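# "A Table Should Be Easy to Clear"

*April 17, 2020*

Jarmo Tuominen has worked with rooms for 16 years, and he still begins every job with the tables. He plans and furnishes workrooms for small companies, schools and clubs under the name Brureck, a firm with two people and one van. I talked with him by phone this week, because visits are not possible now. He was at home, and from time to time I could hear that he was walking up and down while he spoke.

I asked him first why tables.

"People call me and say they need shelves," he said. "Everybody wants shelves. Then I come and I see that all the things are on the table, and the shelves they already have are half empty. So I ask them what they do at the table. Often they must think a long time before they answer."

His first big job was the sewing room of Pelkonen, a company that repairs tents and sails. They had one very large table in the middle of the room, and to come from the door to the window a person had to walk all the way around it. Tuominen sawed it in two. The owner did not speak to him for the rest of that day, he remembers, but in January she ordered the same for the second room.

"I like two tables with a gap between," he said. "A narrow one. You can pull one of them away when you have to clean, or when something falls behind. With one big table you never clean behind it. I have found things behind big tables that were older than me."

We spoke then about color. In the rooms he makes, the tables are usually white and the walls are gray, and some customers find this cold. He has heard the word "hospital" many times.

"Yes, they say hospital. I answer them, wait two weeks. On a white table you see a screw, a thread, a crumb. On a brown table with a pattern of wood you see nothing, and you find the screw with your elbow. And the surface should be matte. I had once a customer who took the glossy one against my advice. He sat the whole day with the lamp shining in his eyes from below."

The walls he chooses a little darker than the tables, so that the edge of the table is easy to see. He also asks for rounded ends wherever people have to pass. This wish comes from his own hip, he told me – as a young man he worked in a kitchen with sharp corners.

About small things he has strong opinions. He does not like boxes with many compartments, and he does not like lids. For the things that are in use during the day he recommends bowls, and he buys them himself for the customers, in different colors.

"A bowl is the best," he said. "You put your hand in and you take. It has no corners, so nothing stays in the corner. I take pale colors inside, then you see what is there. One bowl is pink and one is gray, for example, and you say to people, this goes in the pink, this goes in the gray. You don't need a label. With labels there is always somebody who wants to make them nicer, and then it takes the whole afternoon."
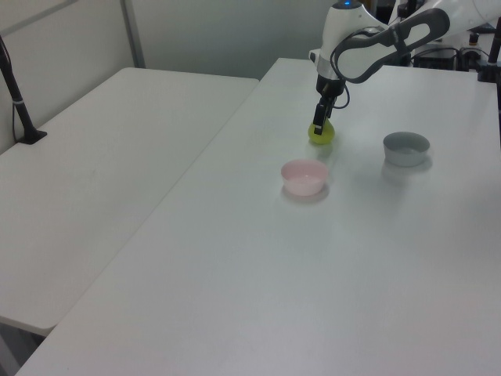 "And never more than a few on one table. If you have nine bowls, you have again a shelf, only it is lying down. Two is good. In the evening they should be empty, this is my only rule that I am strict about. The people at Pliston laughed at me for it, but they do it."

Pliston was his largest order until now, a workshop where 60 people share the tables in shifts. There he learned that the person who leaves and the person who comes do not have the same idea of a clean table. The solution was to write one sentence on a card, "Leave it as you want to find it," and then to take the card away after a month, when it had become dirty itself.

I asked what a good table costs. He did not want to say a price, but he told me that one customer had put 2000 euros into a desk with drawers and a built-in lamp, and now keeps a printer on it.

"The legs are important," he said. "Pay for the legs. The top you can change."

At the moment his orders are standing still, and he uses the time to put his own storage room in order. A company called Fevomus has asked for a drawing of a packing room for the autumn, and he makes it at the kitchen table, which is round and brown. His wife chose it.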